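**Stock hand vs. Galedent long fingers on the Panda, in sim**

**kettlewhistle**

I've been comparing two sets of fingers on a simulated Panda before we spend money on the real ones. One is the stock parallel hand, the other is the Galedent long-finger set. Same controller, same objects, 200 grasp attempts each.

On boxes and mugs there is hardly any difference. On awkward objects the stock hand did better than I expected. My worst one is the Leaning Tower of Pisa model, which I approach straight down from the top.

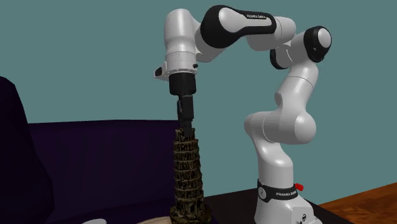
### Re: Stock hand vs. Galedent long fingers

**dovetail_9**

What collision mesh is on the tower? With all those little arches, a convex hull will close up the top tier. The fingers then touch something that isn't there and your numbers don't mean much.

### Re: Stock hand vs. Galedent long fingers

**kettlewhistle**

Convex decomposition, default settings. I'll check the top tier tonight.

### Re: Stock hand vs. Galedent long fingers

**m_orrin**

I would not go in from above at all on that one. It leans, so a vertical wrist is never lined up with the body. Tilt the hand to match the lean or take it from the side, lower down. We dropped vertical approaches for tall parts on the Hustberg cell and our slips went down by about half.

### Re: Stock hand vs. Galedent long fingers

**dovetail_9**

Disagree. If you change the approach for one object you aren't comparing fingers anymore. Keep it vertical for both sets and report the tower separately.

### Re: Stock hand vs. Galedent long fingers

**m_orrin**

Depends what the test is for. If they're buying hardware, they want to know what each set does with a sensible approach.

### Re: Stock hand vs. Galedent long fingers

**kettlewhistle**

Checked the mesh. The top tier was mostly filled in. I raised the hull count and reran only the tower. Stock hand went from 9 failures to 2. The long fingers barely changed.

I'll do a tilted run as well and post both. Does anyone have friction values for the Galedent pads? I'm using the stock pad numbers for now.

### Re: Stock hand vs. Galedent long fingers

**dovetail_9**

No, but the Prundthorpe pads feel close to them. I can send you what I measured for those.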